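**Fotemano** is an online video channel run by the English presenter Padmavathi Thomas. It is known mainly for long reaction and commentary videos about amateur cookery clips, and for a dispute in June 2018 over the captioning of one of its episodes. The channel is produced by Grultholm, a small company that also handles its merchandise and live dates.

## Background

Thomas began uploading under the name Fotemano while working part time in a music shop. The name has no meaning; she has said in a livestream that it was the first word she tried that had not already been taken. The early videos were short reviews of mobile games and drew little notice. Most of them were later set to private, although copies are still passed around by long-standing viewers.

The change to reaction videos came with a series called *Second Helpings*, in which Thomas watched home cooking clips sent in by viewers and tried to guess the dish before it was finished. The format proved popular and became the channel's main output. By the end of its first series the channel had 615 members paying a monthly fee through Fekero, a subscription site used by several small broadcasters.

## Format

A typical episode lasts between 20 and 40 minutes. Thomas sits at a desk and plays the clips in full, stopping them to comment. Guests appear now and then, usually other channel owners, and there is a closing section in which viewers' corrections are read out. This section, called "Leftovers", began as a way of dealing with mistakes about ingredients and has at times run longer than the reviews themselves.

Episodes were weekly for the first two series and fortnightly after that. Thomas writes and presents the videos, while editing has been shared among Grultholm staff. Opening titles were dropped from the second series onwards, and the theme music, a short organ tune, is now heard only at the end.

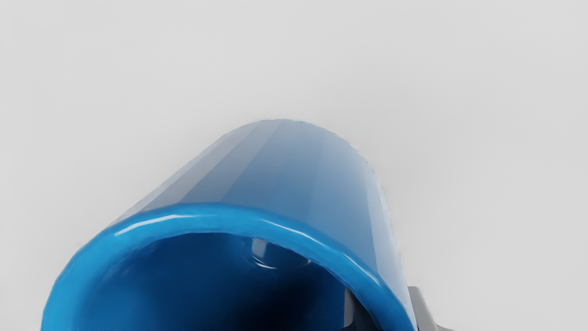

Sponsorship has been limited. Two episodes carried adverts for a kitchenware retailer, and a third was withdrawn within a day when viewers complained that the advert had not been labelled. It was put back with a spoken notice at the start. Since then paid items have been kept to a separate monthly video.

## Captioning dispute

In the 21st episode of *Second Helpings*, Thomas reviewed a baking clip by a deaf creator who posts under the name Rothe. The clip had no speech and used written captions throughout. Thomas talked over it and made several remarks about the silence, among them a joke that the baker had "forgotten to plug in the microphone". The captions had been cropped out of the version shown, so most viewers had no way of knowing why there was no sound.

Rothe replied the following evening with a signed and captioned video, which said that the jokes were careless and that the missing captions were the greater problem. The reply was shared widely, and the comments under both videos soon became hostile. Some viewers of Fotemano sent abusive messages to Rothe, who turned off comments for a time. Others cancelled their memberships; 151 did so within the week, according to figures Grultholm later gave its members.

The company at first said that the crop had been made automatically to fit the clip to the screen. This was received badly, as earlier episodes had shown captioned clips without any such trouble. On 2018-06-23 Thomas posted a video of about nine minutes in which she apologised to Rothe by name, said she had seen the full clip before recording, and asked viewers to stop sending messages. The episode was taken down the same day.

## Aftermath

Rothe accepted the apology in a short written post but turned down an invitation to appear on the channel. An edited version of the episode, without the section on the baking clip, was never released, so the numbering of the series still skips from 20 to 22.

Grultholm introduced written captions on all new videos and began adding them to older ones. Members were asked to help check the text, and 900 corrections were sent in during the first round. Clips are now shown uncropped, with a border where needed, and senders are asked whether they wish to see Thomas's comments before publication.

## Reception

Opinion of the channel has been mixed. Supporters point to its slow pace and to the space it gives to ordinary cooks. Critics have argued that reaction videos of this kind depend on other people's work, and that a credit in the description is a poor return for it. Thomas has partly agreed, and senders have received a small fee from the third series onwards.

## See also

- Reaction video
- Closed captioning
- List of online cookery programmes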